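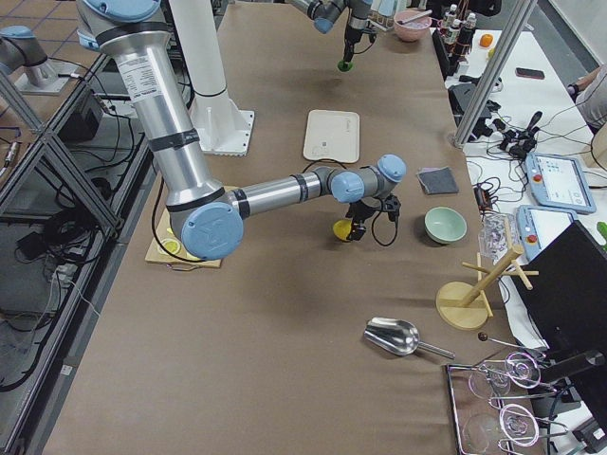 Attachment 1 - left station, main arm over the paper with the yellow piece in the gripper

Ticket 3397
Project: Stoslow (two-arm table setup)
Component: motion planner / attached objects
Opened by: Sizwe Maluleke
Assigned to: Úna Lenihan
Opened: June 3, 2018
Priority: medium
Status: resolved

Summary
Planner refuses every retreat move after a low grasp. Error is "start state in collision", link pair attached_object / table_surface.

Sizwe Maluleke
The new grasp pipeline is so much better at small things that we now get to see problems we never reached before! The arm goes down, closes on the yellow piece, we attach the object in the planning scene, and then the planner won't plan anything at all. It doesn't matter what goal I give it. Straight up 5 cm, home pose, a joint goal that only turns the last wrist joint - same error each time, in under a second.

Steps to reproduce:
1. Start the left station with the normal launch file.
2. Load the table scene (paper on).
3. Run pick on any object shorter than the finger pads.
4. Call retreat.

Expected: arm lifts.
Got: "start state in collision", arm holds position.

If I jog up a little from the pendant and call retreat again, it plans fine. Tall objects like the mug tree never trigger it. Log is in the shared folder under my name.

Úna Lenihan
Lovely clear report, thank you. Two questions. Which table height is in your scene file, and are you on the old attach call or the one Lorcan merged last week? The new one grows the attached mesh by a padding value, and I have a hunch.

Sizwe Maluleke
New one. Table height is whatever came with the repo, I never touched it. Padding is the default, 5 mm.

Úna Lenihan
OK, hunch looks good. With the fingers that low, the bottom of the object is closer to the table than the padding is thick. Before the attach, the object is a world object, and world objects are allowed to touch the table. At the attach it becomes part of the robot, the padding goes on, and it's suddenly inside the surface. The planner is right to complain about what it was told.

Can you set attached_padding to 0 and try again? Keep the speed scaling low while you do.

Sizwe Maluleke
Tried it. Much better, but it doesn't fix everything. Out of 59 picks, 16 still fail on the retreat. Same link pair.

I also turned on the contact output in the viewer, which I didn't know we had and which is brilliant. The red dots all sit on the underside of the piece, and the reported depth is never more than 2 mm.

Tadhg Ó Conaill
Jumping in on the table height. The repo value was measured on the bare tabletop. The brown paper adds a bit, and it doesn't lie perfectly flat, so the perceived object pose and the modeled table disagree by a different amount depending on where you pick. I'd refit the plane from the depth cloud at startup. The code is already there, in the calibration node, just switched off. Want me to turn it on in a branch?

Úna Lenihan
Yes please! And I'd like a second change with it. Even with a perfect plane, something resting on a table is in contact with it, and a hair of noise turns contact into collision. So for the first segment of the retreat only, we allow attached_object / table_surface in the collision matrix, force that segment to be a straight line up, and put the check back once we're clear.

Lorcan Brophy
Fine with me, as long as the allowance is scoped to that one pair. Please don't relax the fingers against the table, and don't touch anything to do with the second arm. I'd also make the restore happen on failure, so a canceled retreat doesn't leave the table switched off for the next plan.

Tadhg Ó Conaill
Branch is up - retreat-contact. Plane refit on by default, allowance scoped to the pair, restore runs on success, failure and cancel. I added a test for the cancel case.

Sizwe Maluleke
Pulled it, put the padding back to 5 mm, ran the same 59 picks. All of them retreated. The lift is noticeably smoother too, with no odd sideways wiggle at the start. I'm really happy with this one.

Úna Lenihan
Merged. The fixed table height stays in the scene file as a fallback for when the plane fit gets too few points, and the node logs a warning in that case. The same allowance is missing on the place side, where the object comes down onto the table before detach. Opening a separate ticket for that and linking it to this one.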